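Can't get past the Hasar gate in Merkwood, deck problem or am I missing a card?

posted by lanternmoth, 16/01/2022

Hi all. Playing Merkwood on PC, started in December when it went into open beta. Got through Ikstead fine, didn't lose a match there apart from the tutorial-ish one with the miller. Now I'm at the Hasar gate and stuck. Nearly 400 coins spent on packs and nothing that helps.

The problem: the gatekeeper plays two Gu cards early, they sit at the back, and every turn they eat whatever I've got in the front row. By turn four I've got an empty row and a hand full of stuff I can't pay for. I've tried:

- going fast with the river cards (dead by turn five)
- walls (the Gu just ignore them??)
- saving everything for one big turn, which never comes

My deck is mostly river with a bit of ash. No legendary cards, I'm not paying real money for a beta. Is there a card I was meant to pick up in Ikstead? Or do I need to grind levels first? Also does anyone know if progress gets wiped when the beta ends, don't want to spend another week on this if so.

Thanks in advance, sorry if it's been asked, search on here gives me nothing but old alpha threads.

tinpot_wizard

Go and level up, gate is way easier at level 10.

saltmarsh42

Don't listen to the levels thing, level does nothing in the gate match. You and the gatekeeper both get set to the same health. Levels only matter on the road fights. It even says so on the match screen, small writing, bottom corner.

What you want is ash, and a lot more of it. River is great in Ikstead as everything there is slow, but the Gu feed on cheap cards. Every card costing 2 or less that sits in the front row at end of turn gets eaten and the Gu grow. So your fast deck is literally feeding them. Walls are the same, they cost 2, thats why they look ignored. They aren't ignored, they're lunch.

Steps, roughly what I did:

Take out all the small river cards except the ones that draw. Keep those, play them for the draw and let them go.

Put in as many ash cards costing 3 or 4 as you own. Common ones are fine. Cinder Hound is the best of the commons, Slow Kiln next.

Don't play anything into the front row on your first two turns. Feels wrong. Pass if you have to. The Gu starve if there's nothing to eat and lose a point each turn, so they shrink on their own while you save up.

Turn three or four, start dropping the bigger cards, one at a time. Always hit the left Gu first, the right one can't attack while the left one is alive.

On the missing card, yes there is one, sort of. The Salt Ward. You get it from the pedlar in Ikstead if you go back after beating the miller a second time. It covers one card for one turn. Nice to have, I won without it, but if you're short on ash it makes up the difference. He only turns up at night in-game so sit at the inn and press rest till he's there. Costs coins, can't remember how many, not loads.

One more thing, lay the match out before you play it. Sounds daft for a computer game but I wrote the gatekeeper's deck on scraps of paper and played both sides on a board at home, and after a few goes the pattern is obvious. He always plays the same opening. Always. Then a cheap card to bait you, then he holds.
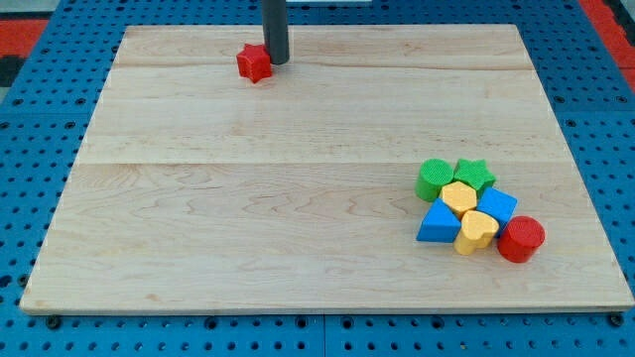 Plain maple board, blue pegboard under it

Doesn't need anything fancy, table or floor will do. Two rows each side, scraps for cards, coins for health. Dont bother with the shuffle for his side, his first draws are fixed, as far as I can tell anyway. After that it's random but by then you should be ahead.

Wipe: no idea. The notice on the login page says cards stay and coins "may be adjusted", make of that what you will. I'd spend the coins.

orrery_jane

Agree with most of the above but two corrections.

The Gu don't lose a point every turn they go hungry, it's every other turn. It was changed in the last patch, used to be every turn in the alpha. So passing twice only gets you one point off each. Still worth it, just don't expect them to be gone. If you're planning round the old numbers you'll come up short on turn four and think the whole thing doesn't work.

And the right hand Gu can attack while the left is alive IF the gatekeeper plays Lantern Bearer. Rare but happens. If you see that card, kill it before anything else.

Also for the river player: look at Drowned Bell. It's river, costs 4, doesn't get eaten, and it sends one back row card back to the owner's hand. Gatekeeper then has to pay for his Gu again and it comes back at starting size. Two of those and the match is more or less yours. You'd keep your river deck mostly as it is, just heavier. Drops from the ferry fight on the road between Ikstead and Hasar, which lots of people skip as it looks like scenery. Click the rope.

Mobile players, note the rope is really hard to hit on a small screen, zoom right in first.

lanternmoth

Did not know you could click the rope! Off to do that now. Will try the ash version as well if the bell doesn't drop, cheers both.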